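Student Work > Media Studies > Project Reports > Summer Movies Outdoors

Summer Movies Outdoors: What Makes People Stay to the End?
Project report by Natália Pacheco and Bình Đỗ

We both grew up going to outdoor movie nights, so picking a topic took us maybe five minutes. Our question was simple: when a town shows a free movie in the park, what keeps people there until the credits? We followed the summer season at Dratura Park, where the program mixes old adventure movies, musicals and a couple of newer cartoons, and we had a wonderful time doing it (one of us now owns three folding chairs).

What we did

We went to every screening and counted people twice, once when the movie started and once when the credits began. We also handed out a one-page survey at the gate. Over the whole season the starting counts added up to 2,762 people, and we got 429 surveys back, far more than we had hoped for. People love talking about movies! Some of them filled in the back of the page too.

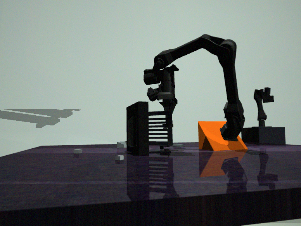 The survey had four questions: who you came with, whether you had seen the movie before, what you brought to eat, and what would make you go home early. We left out age after our test run, as several people skipped it and one crossed it out quite hard.

What we found

The musicals won, easily. On the best night, 94 percent of the crowd was still there at the credits, and half of them were singing. The adventure movies started with bigger crowds but lost families at the halfway point, mostly with kids who were up past bedtime. We had expected a movie people already knew to lose them sooner - it went the other way. Those who had seen it before stayed longer, and many wrote that they were waiting for one favorite scene.

Start time mattered a lot. In late June it isn't dark enough until 9:40 p.m., and a two-hour movie after that is a big ask for a six-year-old. The August shows started earlier and kept more people.

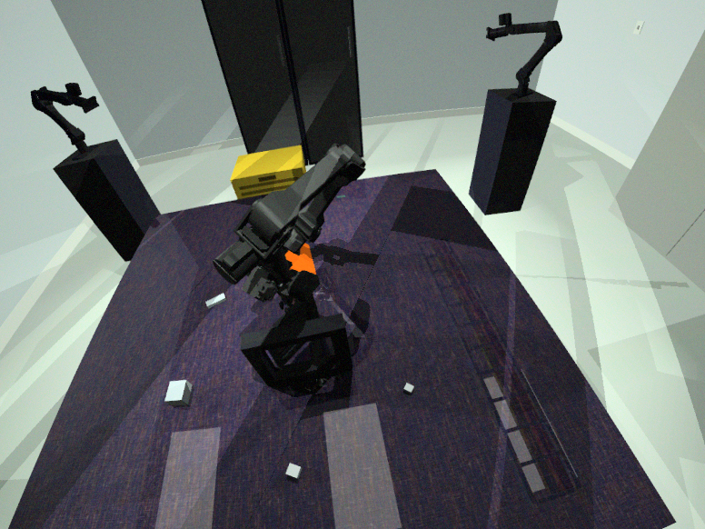 Rosine Ferrand read our draft and thought we were too quick to credit the singing. The musicals were all shown in August, she pointed out, so the early start could explain most of it, and she wanted to see a musical tested in June before she believed us.

She's right, and we can't separate the two with one season of counts. We would love to try again next year with the order mixed up, and with a short cartoon before the main movie to see if it helps the youngest ones or just tires them out.

Thanks to Hường Đinh for help with the survey wording, and to everyone who wrote to us about their favorite scene.

Last updated: February
Contact the Media Studies office | © Osirura College | Back to top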